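Bin picking data – how many grasps before it's worth training?

tarawneh_k
Posting before I lose the will. We're at 200 grasps, one bin, 3 objects to start, now six. Success labels done by hand. Model still goes for the walls. Do I keep collecting or change something

isport70
Keep going. 200 is nothing. Come back at 1,000.

Enevum
disagree. 1,000 of the same layout teaches it the layout. How often do you reshuffle?

tarawneh_k
Every 70 grasps or so we dump and restart. Subira Kimaro set up the reset routine, she wants it more often, I want to go home before December.

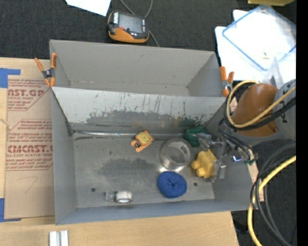 Objects get pushed to the right side and stay there, so most of the labels come from that corner. Tape roll up front hardly gets touched. Sponge is easy, metal cylinder is a pain – fingers slip off the rim

Enevum
so your data is lopsided. Subira is right, reshuffle every 10

isport70
Or just weight the samples. Resets eat the whole afternoon, been there

alleck
weighting wont invent grasps you never made. Also keep the failures!! people delete them

tarawneh_k
Kept all the failures. Half are labeled "slip" and half "miss" and I'm not sure we agree wich is which

alleck
fix that first

tarawneh_k
ok. relabeling tonight, shorter resets from tomorrow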